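Skilside toy lending list
Subject: Re: foam shape sorter, is it worth having?
From: Ritu Dixit

Pankaj Negi wrote:

We have room for one more sorter on the shelf at Handelport and I keep going back and forth. The wooden box we lend now is loud and heavy, and two families have sent it back with the lid split. Someone mentioned you had a green foam one. Does the foam hold up? Do the tall pieces stand by themselves, or do they need to be pushed in a long way? And is it any good for kids over four, or do they get bored with it?

(end of quoted message)

Hi Pankaj,

Yes, we have one, and I'd get another. It is a thick slab of green foam with the shapes cut into it, so there's no lid and no box to split. I had it out again in June and tried to look at it with your questions in mind.

The pieces are what make it different from the usual sorter. The one I'd point to is the red six-sided column. It is tall with a flat top, and small children take it for a round one until they turn it and feel the edges.
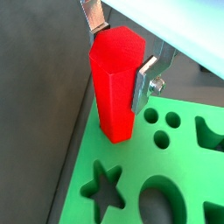
They will try it in a round hole first, nearly every time, and it takes them a while to stop pushing and look at the end of the piece. I think that is a good few minutes of work for a three-year-old. Older ones like it better if you ask them to find the hole by touch with their eyes shut.

On your other points, in the order you asked:

1. Wear. Ours has been lent out for two years. The foam gets small dents at the rims of the holes people force things into, and the corners have softened a little. No tears so far. I would not lend it to a house with a puppy.

2. Standing up. A tall piece will stand on top of the block without being in a hole, if the block is level. Several children use it that way and build on it, and I've stopped correcting them. Carpet is a problem – the slab rocks and everything goes over. Put it on a hard floor or a table.

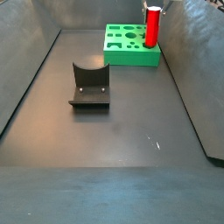
3. Age. There is more variety in the holes than you'd expect. You get the easy ones, a plain slot, squares, an oval and a bigger round one, and then an arch and a little group of small round holes that take longer. Over four, I set a task: all the square holes first, or one child names the hole and the other finds the piece. Without a task they are done quickly and wander off.

4. Cleaning. Cloth and soapy water, then leave it on its side overnight. Crumbs collect in the small holes and a dry paintbrush gets them out. Don't use the spray we use on the Gurnen blocks. It left a sticky film on the foam that took me 3 washes to get rid of.

5. Storage. The block goes flat on the shelf with nothing on top. Pieces go in a drawstring bag tied to the loan card. We list every piece on the card by color and shape, and whoever takes the return checks them off before the family leaves.

I can send ours over with the next Didenko delivery if you want to try it for a month before you spend anything. Let me know by the time the van list closes. Spare pieces are the one thing I haven't been able to find, so if anyone else on the list has a source, please post it.

Ritu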